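Ticket 3945
Queue: Codico perception / tooling
Title: Left and right gripper streams swap identity part-way through a recording
Reported by: Soudabeh Shirazi
Assigned to: Rok Georgiou
Severity: was "annoying", now "blocking"
Component: pose tracker, marker association step
Site: Flurnilholm

Summary

When both hand-held grippers are in use and one wanders into the other's view, the tracker sometimes decides that left is right and right is left. It then carries on with complete confidence until the end of the recording. No warning, no drop in the quality score, nothing in the log above debug level. The replay tool plays the result back as two hands teleporting through each other, and the export passes validation because, strictly speaking, there are still two hands.

Steps to reproduce

Start a two-handed session with the Skaronby profile. Bring the right gripper across the front of the left one, close enough that its marker fills a decent part of the left camera's view. Tilt the marker while you do it. Hold for 2 seconds, move away, carry on working. Check the association column in the export.

Expected: association column stays the same all the way down.
Observed: it flips on the crossing and never flips back.

Log

09:40 – Picked up the ticket. Could not reproduce. Crossed the grippers over each other for half an hour like somebody learning to knit. All clean. Marked as "cannot reproduce", went for tea.

10:25 – Soudabeh has reopened it with the comment "try tilting it", a thing the steps have said from the start. Reproduced on the first go. Withdrawing my remarks about the steps.

10:50 – Turned on verbose logging for the association step. It writes one line per camera frame, and the line is the word "ok". Whoever wrote this had a sunny outlook. The blame view says it was me.

11:30 – Replaced "ok" with the numbers it was hiding. At a shallow tilt the square marker has two plausible poses, as flat markers do, and the solver picks the one with the lower reprojection error. With the marker well tilted the two errors are clearly apart. Near face-on they are nearly equal, and the solver hops between them. So far, so textbook. The tracker smooths over single hops and always has.

11:45 – What it does not smooth over is a hop during a tilt back towards face-on, when the wrong pose wins for 5 frames in a row. Five is the length of the smoothing window. The wrong answer therefore gets promoted to the truth, and the next sensible reading is thrown out as an outlier.

12:10 – That explains a bad pose. It does not explain the swap. A bad pose should put the right gripper in a silly place and leave it called "right".

13:20 – Found it, I think. Upstream of the pose step is a tidy little function that asks "which gripper is nearest to where the left one ought to be?" and hands out the names accordingly. It doesn't look at the marker ID. The ID is decoded, stored, passed through three layers of code and dropped on the floor at the last one. There is a comment beside it: "use ID here once Delić branch is merged". The Delić branch was merged in January.

13:35 – Wrote the one-line fix. Two unit tests failed. Both were testing that the names get handed out by distance. Rewrote the tests, with some feeling.

14:05 – Replayed the bad recordings against the fix. Names now hold through every crossing. Poses still jump at the hop, so the window problem is separate and still there. Tried a longer window of 30 frames. This cures the hop and adds so much lag that the replayed gripper arrives after the thing it was picking up has gone. Put it back to 5.

14:40 – Second attempt at the hop: keep both candidate poses alive for a while, score each against the gripper's own motion from the inertial data, and only commit when one is clearly ahead. It costs a little memory. Works on the recordings I have, which were all made by me, at my desk, on purpose. Want something from a proper busy room before I trust it.

15:15 – Attaching a left-camera view with the other gripper's marker in it, tilted, and plenty going on behind. Useful for the detector as well as the association step: shelves, table legs, light fittings and people all supply edges, and a detector with low standards will try to make squares out of anything.
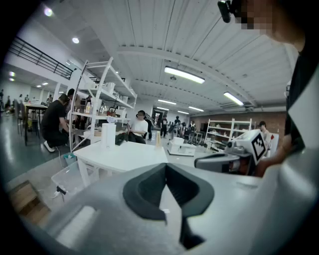
Soudabeh Shirazi: Please don't close this when the names stop swapping. The names were the part I could see. What worries me is that the quality score stayed at full marks the whole way through, and the planner reads that score when it decides which recordings to learn from. If the tracker is unsure, the score has to drop, even if it guesses right in the end. Also, the export should refuse to pass validation when a hand moves faster than an arm can. I don't mind where the limit goes as long as there is one.

15:50 – Fair. Looked at how the score is worked out. It is the share of frames in which a marker was found. Whether anything sensible was done with it afterwards doesn't come into it. Changing it to take in the gap between the two candidate errors, so that near-ties pull it down.

16:30 – Speed limit added to the validator, off by default until somebody agrees a number. Ran it on the old exports with a generous guess and it complained about several I had been showing people as good ones.

16:45 – Pushed to the tooling branch. The ID fix can go out by itself. The two-candidate change stays behind a switch in the Skaronby profile for now.

Status: open
Waiting on: review of the score change, a number for the speed limit
Linked: new ticket for the word "ok"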